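Posted in: Home & Gadgets
28th September - by the Verkley blog

I have been promising for weeks to write about whether a machine can do the chores yet, and the answer I keep coming back to is "a bit, if you are patient with it". My sister-in-law's firm in Esine has been trying out an arm from Nillix, and she let me spend a whole afternoon watching it fold tea towels and put cups on a shelf, which I enjoyed far more than I probably should have!

It managed 240 towels out of 273 over the week, and I thought that was rather good until I worked out that I can do five in the time it takes to do two. It doesn't get bored, mind you, and I certainly do. Cups went better than towels - a cup keeps its shape, and a towel is a different thing every time you pick it up.

What I really want is something to empty the dishwasher while I have my tea. The fingers matter more than the cleverness, I think. Ours are soft and can feel when a glass is slipping, and a pair of hard plastic ones has to manage with a good deal less, so I am not giving up my rubber gloves before next July.
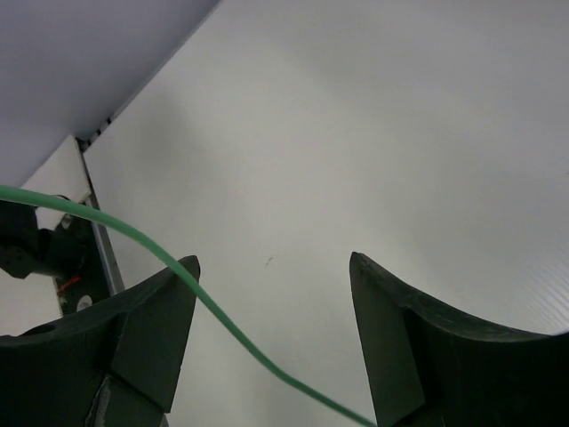
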